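4.2 Equipment planning and cost allocation

The budget was drawn up in June, before the second site at Drundavlow was confirmed. It separates fixed items (arm, controller, mounting hardware) from items that wear out or are replaced on a schedule (gripper fingers, cables, household objects). Fixed items were quoted by two suppliers, Brivedside and Trovau. The Trovau quote was lower, but it left out the spare gripper and was set aside. Table 3 lists the final amounts.

Object sets were costed separately at 200 dollars per station, with a reserve of 100 dollars for breakage. Figure 6 shows one station with a typical set: a bowl, a plastic cup, a squeeze tube, a small box and a smartphone on a wooden tabletop.
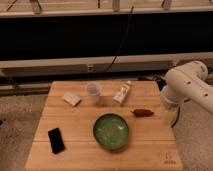 Cable replacement was underestimated in the first draft. The original plan allowed one cable set per arm for the full project. A. Moreira revised this to one set per 2000 operating hours, following the maintenance log from the Amaral pilot, and the line was moved from fixed to recurring costs. Tables were bought locally and are not included in the supplier quotes.

Floor space was treated as a constraint and not as a cost. Each station was assigned the same footprint at both sites, so that mounting hardware could be ordered in a single batch. Delivery time for that batch was six weeks, which set the earliest start date for the second site.

Figure 6. Tabletop station with arm, gripper and object set.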